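Kolitz Project Pages > Papers > Garment Handling > Section 4

December, Grururstead
By the Kolitz garment handling group

4. Learning two-handed folding from hand-held demonstrations

4.1 Collection in real bedrooms

Our earlier policies were trained on shirts and towels laid out on a lab table, and they were good at shirts and towels laid out on a lab table. For this study we moved the work into homes. Demonstrators used a pair of Wandness hand-held grippers, one in each hand, and sorted and folded ordinary clothes wherever those clothes happened to be. The full Kolitz set holds 4000 demonstrations, of which 600 were recorded on beds. 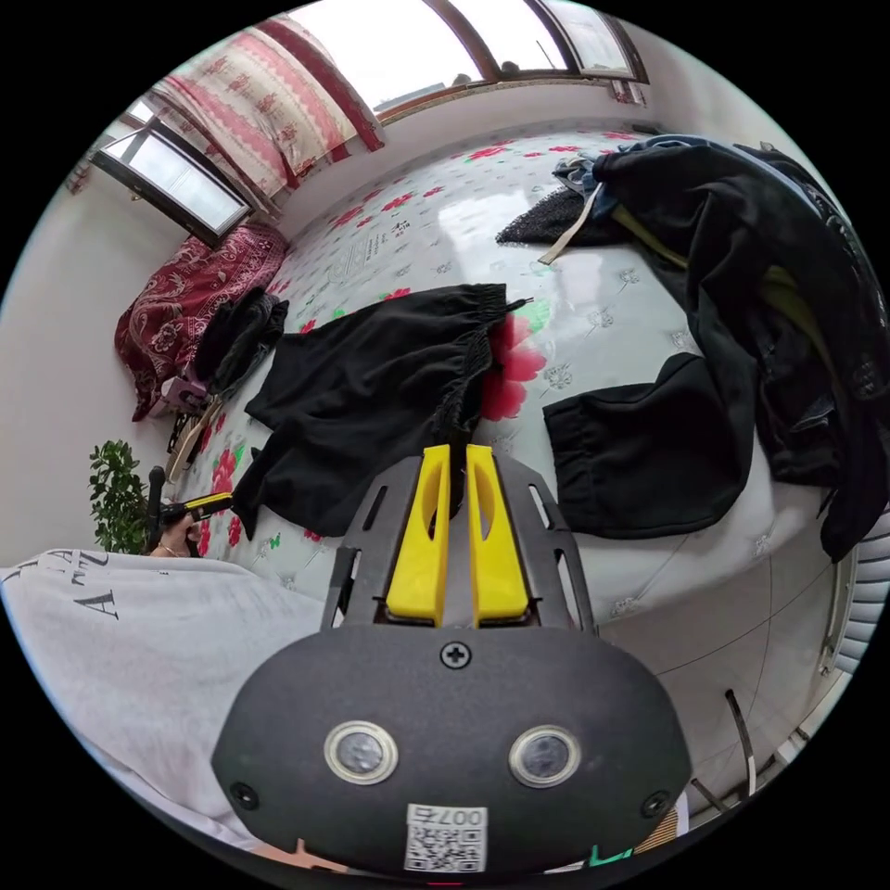

Beds turned out to be a wonderful test. The surface gives when a fingertip pushes into it, so the height of the cloth changes during the grasp, and a policy that relies on a fixed table plane fails right away. Patterned bedding adds a second problem for segmentation. Dark clothing is the third, and the one we enjoyed most: two black garments that touch have almost no visible border, and the model has to find a waistband or a cuff from very faint shading.

We gave demonstrators few rules. They were asked to keep both grippers moving at a natural pace and to finish one garment before starting the next. They could begin from either side of the bed, and they could regrasp as often as they liked. We kept the regrasps in the training data — removing them made the policy worse in every pilot run.

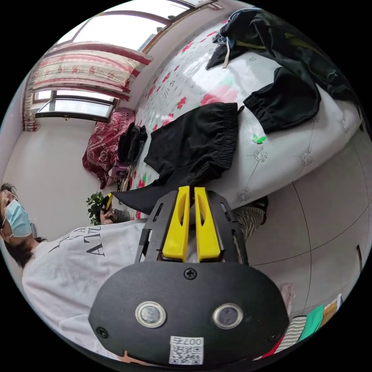

Each demonstration is stored as two synchronized streams, one per hand, with finger opening and tool pose at every step. The policy sees both views but predicts the motion of each hand relative to the other. This small change from the Kettler baseline, which predicts each hand in its own coordinates, accounts for most of the gain reported below. Pants show the effect clearly. One hand can pin the cloth while the other lifts a cuff, and the distance between the two matters far more than where either one sits in the room.

Figure 4. Two-handed work on black pants: the right gripper's fingers press into the fabric while the left holds the cuff end of one leg off the bed.
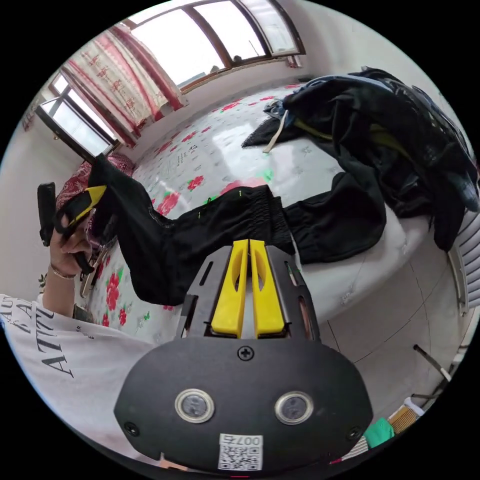 4.2 Results on dark garments

We evaluated both policies on 500 folding trials with garments that did not appear in training. The relative-motion policy finished more folds than the Kettler baseline on every garment type, and the margin was widest for dark pants. We were delighted to see it recover from slips by itself. When a cuff escaped, the policy usually brought the free hand back to the waistband and started the lift again, much as our demonstrators do.
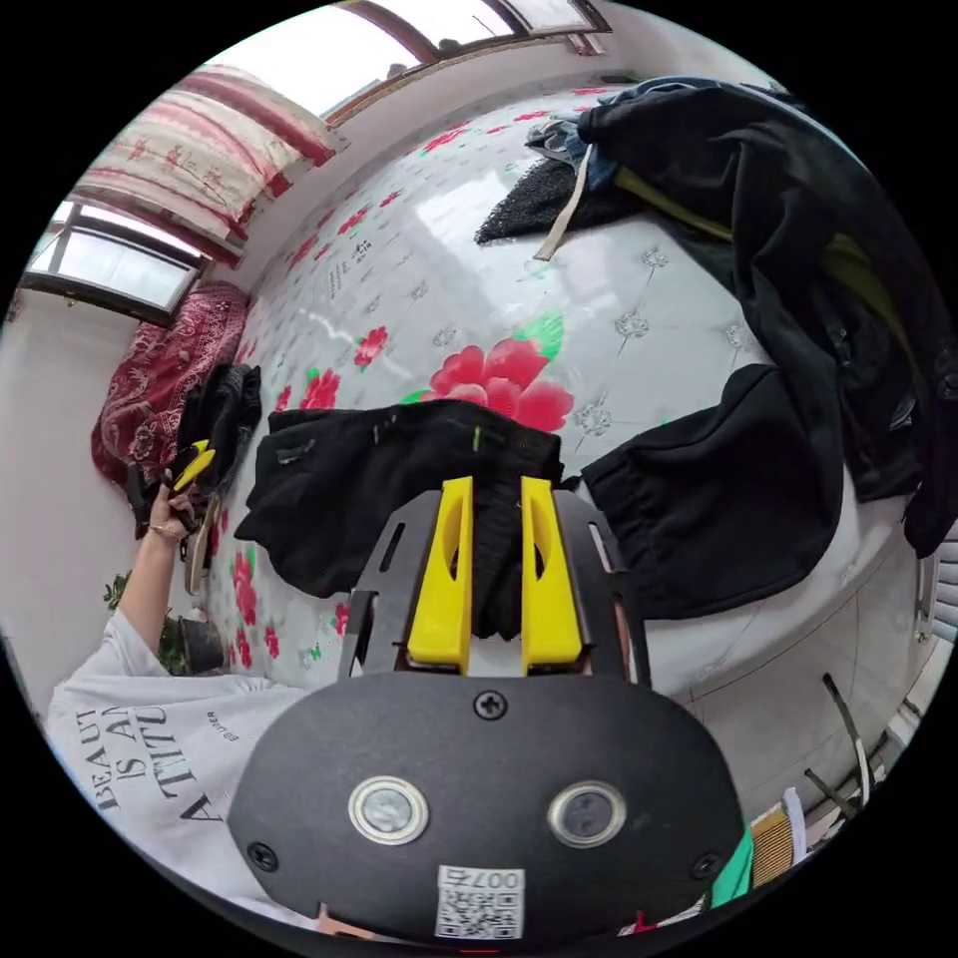
Heaps remain hard. With several garments piled together, the policy sometimes takes hold of two layers at once and carries both along, and it has no good way yet to notice the mistake before the fold begins. Jackets cause the most trouble, as zippers and linings fold in ways that cloth alone doesn't. We tried lowering the finger force for the first 7 steps of each grasp, and this helped with thin fabric but let heavier sleeves slide out. A better answer probably needs touch sensing in the fingertips, and we are very keen to try it. Section 5 looks at how much of the bed data is needed before these gains show up.

Related papers
Finding cuffs and waistbands in low-contrast cloth
Kettler: a two-arm baseline for household laundry
Soft surfaces and grasp height: notes from Grururstead
Wandness gripper calibration, revised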